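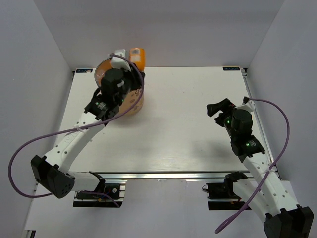
One reader wrote in after the last part to say the Gurkberg map pack kept dropping them back to the title screen, and could I please write down the whole install in order this time. Fair enough! I scattered it over two pages before, so here's the lot in one go.

Part 3: Installing the Gurkberg map pack for Pudelden

Before you start

You need Pudelden patched to build 134 or later. The build number sits in the bottom left corner of the title screen, in tiny gray type. You also need the Funditz mod loader, and some 4000 MB of free disk space while everything unpacks. The pack shrinks a lot once the installer cleans up after itself, so don't panic when you see the temp folder.

Steps

1. Close the game completely. I mean out of the system tray too, where the launcher likes to hide.

2. Copy your saves folder somewhere safe. I keep mine on the desktop and call it "old saves" (very creative, I know).

3. Open Funditz and click Add Pack. Pick the zip file you downloaded – don't unzip it first.

4. Funditz will ask where the game lives. Point it at the main Pudelden folder and leave the data folder alone.

5. Wait. On my old laptop the bar sits at the halfway mark for ages and then jumps to the end.

6. In the pack list, drag Gurkberg below Layug. If you don't use the Layug texture set, skip this one.

7. Click Apply, then start the game from inside Funditz. The desktop shortcut loads the plain version with no mods at all, and I've fallen for that more times than I'd like to admit.

Note: The first load is slow. The game is building its shader cache for 370 new map tiles, and later loads go back to normal.

Caution: Never remove the pack while your character is standing in Gurkberg. The save will point to a place the game can't find, and it won't open again. Walk back to any of the original towns, save there, quit, and then uninstall.

If you land back on the title screen

This is the thing my reader ran into, and I had it too. Go to Settings in Funditz, find Memory Pool, and raise it by 50. Apply, restart, try again. If it still kicks you out, turn off Layug and load once without it, then switch it back on.

Controller players should also reset their button layout after the install. The pack adds a climb action and puts it on the same button as the map – a strange choice, but you can move it under Options, Controls, Custom.

Part 4 covers the weather settings and the fog slider.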